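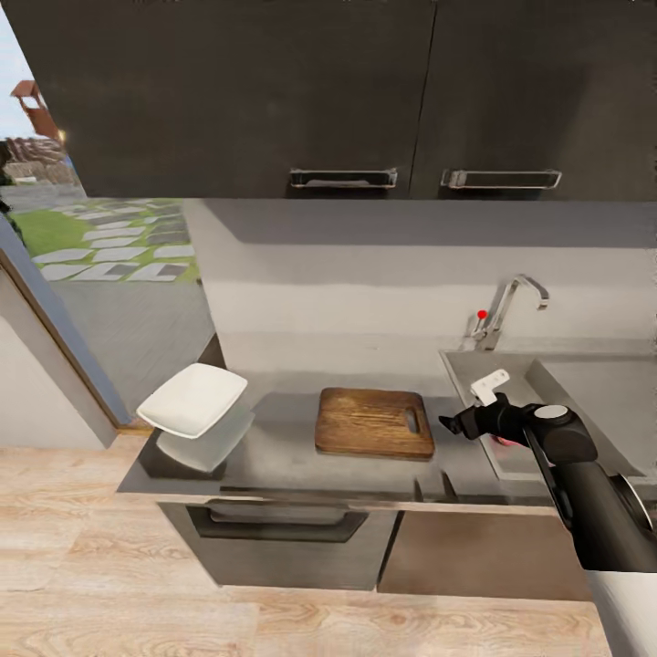
The sink task in the Otano kitchen, arm over the basin.

On Tuesday I released a protective stop in simulation and the arm moved before anything had told it to. It went sideways over the sink at full task speed, finished a motion belonging to the previous plan, and then accepted the new plan as if nothing had happened. On a screen this costs nothing. The same controller build was due to go on the bench arm in April, so I spent the rest of the week on it.

Setup, for anyone running something similar. The simulator is Endeo. The kitchen is a scene file called Otano that we have used long enough that I no longer notice the garden outside the door. Motion planning is done in Gill, our own planner. Between the two sits Usmont, a bridge process that takes trajectories from Gill, buffers them, and feeds setpoints to whatever is on the other end. Endeo and the hardware driver look identical to Usmont. That was a deliberate decision and I would make it again, but it does mean that a bug in Usmont is a bug everywhere.

The intended stop behavior is simple. A stop request arrives. Usmont stops sending setpoints, latches the stopped state, and reports it. Nothing moves until a person clears the latch and a new plan is accepted. Clearing the latch is not supposed to produce motion. It is supposed to make motion possible again.

I had been testing stops at awkward moments in the sink task: during the approach, with the fingers over the basin, and on the retreat back across the counter. I ran it 15 times from the same start state. Stop, wait, clear, replan, continue. In 3 of those runs the arm moved on clear. The other runs were correct, and the log for the bad ones contained no warnings at all.

My first suspect was the physics. Endeo holds a stopped arm in place by commanding the current joint positions, and if contact forces have pushed the arm slightly off its target there can be a small jump when the hold is released. I have seen that before. It looks like a twitch and it settles quickly. This was a clean, smooth motion with a proper acceleration profile, and contact solvers do not generate those.

My second suspect was Gill sending a plan too early. I logged every outgoing message with a sequence number and there was nothing between the stop and the clear. The planner was idle. It was even reporting the correct state, which I found mildly irritating, as I had already started reading its code.

So, the buffer. Usmont keeps a queue of 10 waypoints ahead of the arm. When a stop arrives, the handler does two things: it sets the latch and it flushes the queue. The send thread checks the latch before each setpoint. What I had missed is that Gill's trajectories arrive in chunks, and the thread that unpacks a chunk into the queue does not check the latch at all. If the stop lands while a chunk is being unpacked, the flush empties the queue and the unpacking thread then carries on filling it. The latch prevents those waypoints from being sent. It does not remove them. They sit there until somebody presses clear.

To confirm it I added a delay inside the unpacking loop, long enough to make the overlap easy to hit, and repeated the runs. Every stop issued during a chunk produced motion on clear. Stops issued between chunks never did. I also printed the queue length on clear, a number that should always be zero and which I should have been printing from the beginning. 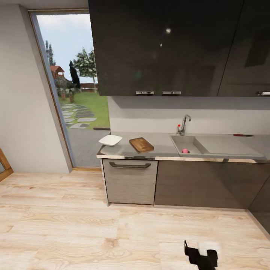

The part that worried me more was what happens when the arm is not where it was. After a stop, people move things. On the bench we back-drive the arm by hand to get it out of the way, or we jog it down clear of the counter, and only then clear the latch. I reproduced this in Otano by jogging the gripper to a different pose while the stop was latched. On clear, the first stale waypoint was a long way from the current joint positions, and Usmont sent it anyway. Endeo followed as fast as its velocity limits allowed. The real driver has a following-error check that should trip in that case, but I do not want the driver's check to be the only thing standing between a stale queue and somebody's hand.

Jogging uses a separate command path that is allowed through the latch at reduced speed. I checked that path for the same problem and it is fine. It has no buffer.

There are 2 changes in the fix.

The first is an epoch counter. Every stop increments it. Every trajectory chunk carries the epoch in which it was planned, and each waypoint is checked against the current epoch under the same lock that guards the queue. The flush and the increment happen together under that lock. A chunk that was halfway through unpacking when the stop arrived has the rest of its waypoints rejected, with a log line saying so.

The second is a precondition on clear. Usmont now refuses to clear the latch if the queue is not empty, and it refuses the first setpoint of any plan if it differs from the measured joint positions by more than a small tolerance. The refusal puts it straight back into the stopped state. This has already annoyed me once, when I cleared too soon after a jog and Gill was still planning from the old pose. I consider that correct behavior.

I reran the original set with the delay left in, and then with it taken out. No motion on clear in either case. That is weaker evidence than I would like for a race condition, so there is now a unit test that forces the interleaving directly, without the simulator, and it fails on the old code every time.

The existing stop test, which had been passing since it was written, issued its stop after the trajectory had been fully unpacked and checked only that the arm came to rest. It never cleared the latch. I have kept it and renamed it to say what it covers.

Still open: the gripper command goes through its own queue in Usmont, written earlier, with its own flush. I have not looked at it yet. The bench arm stays on the old trajectory path with the power off until I have.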